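Stukport hand-held gripper kit, two-handed set: 9 weeks in

Quick one because I'm meant to be packing up. Several people asked after my note on the Diekmann arm whether the Stukport hand grippers are worth having, so: mostly yes, with moans.

What you get. Two hand-helds, left and right, marker cubes for both, cables, a strap, a printed calibration sheet and a box of spare finger pads. No robot. You do the job with your own arms, the kit records how the grippers moved and how far they opened, and the arm learns from that later. We run ours into a Diekmann, Stukport say it works with others, haven't tried.

Setup. Took me most of a morning, should have been an hour. The manual has you fit the cubes before you run the firmware update, and the update then asks you to take them off again. Four little screws each. Lost one straight away. The software found both hands first time though, and pairing has held ever since, fair play.

Feel. Light enough. Left and right weigh the same, which matters more than I expected, our old Guneck pair was lopsided and my right shoulder knew all about it by lunch. Squeeze action is smooth, bit stiff for the first few days. Smaller hands will have to stretch for it. Abelardo Cabrera has hands like shovels and loves it, I'm middling and can do a decent session before I want a sit down.

Finger pads are the best bit. Soft, grippy, don't leave marks. They pick up fluff like nobody's business so wipe them down. A damp cloth is fine, the alcohol wipes made one of ours go tacky.

Tracking. Good in even light. Bad next to the window in late afternoon, when the low sun gets on a cube and the position jumps. Pulled the blind, sorted. It also drops out if you cross your wrists, so you learn to not cross your wrists. Over one long run I logged 262 takes and binned 9 of them for tracking faults. The Guneck would have lost far more than that, going by my old notebooks.

Software. Ugly and it works. Start, stop, name the take, mark it good or bad. What I want is a foot pedal. At the moment you have to put a gripper down to press stop, and then the end of every single take is you putting a gripper down, which needs trimming off afterwards. Zunditz do a pedal for theirs. Stukport say "under consideration", they said that last October too.

Cables. Ugh. There's a battery pack version, costs more, 72 minutes on a charge according to the box and I've no reason to doubt it as I borrowed one and got pretty close. I went for wired because I don't want to be charging things. Some days I regret that. They're thin and fairly bendy but you will tread on one. Buy a few clips.

Glass. This was my main reason for buying. Clear stuff is horrible to teach, too hard a grip and it skids out of the pads, too soft and it tips. With these you feel the contact through the handle, not a lot, but enough to ease off in time. Small lidded things on a smooth white top are our standard test now, and I'd say it takes a new person 60 goes before their grip looks steady on the plots. 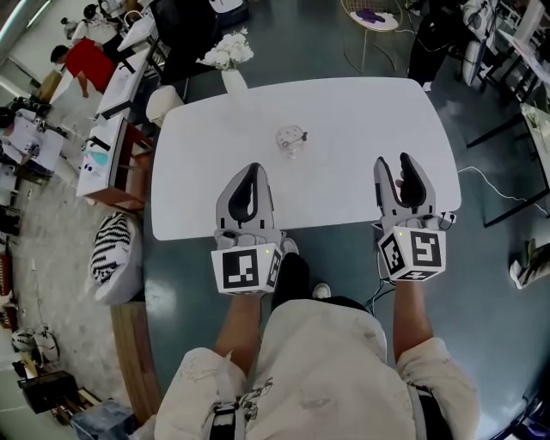 Walter Inga reckons I'm too kind about the wired set. Had the same one since spring, he writes, and the plug at the handle end worked loose on his right-hand unit, so every so often the recording just stopped with no warning and he only found out when he came to save it. He got a replacement in the end but had to post the whole lot back, both hands, for the one plug. Says get the battery version or tape the plug down from day one.

Fair enough. Mine hasn't done it yet but I've taped both after reading that. Will update if it goes.

Support otherwise okay. Two emails, two replies, one useful. Spare pads come quickly. Spare screws are not sold separatley, you have to buy the full fixings bag, which is daft.

Good: balance, pads, pairing, even light tracking, glass work.
Bad: setup order in the manual, no pedal, sunlight, screws.
Price: more than the Guneck, less than the Zunditz. Right sort of place for it.

Would I buy it again, yes, one wired set and I'd borrow the batteries off somebody for the awkward jobs. If you only need one hand, wait for the single, it's ment to be out before the end of the year and there's no sense paying for a left you'll never pick up.

Updated 6th October: firmware out this morning, cubes can stay on during the update now. Screws safe.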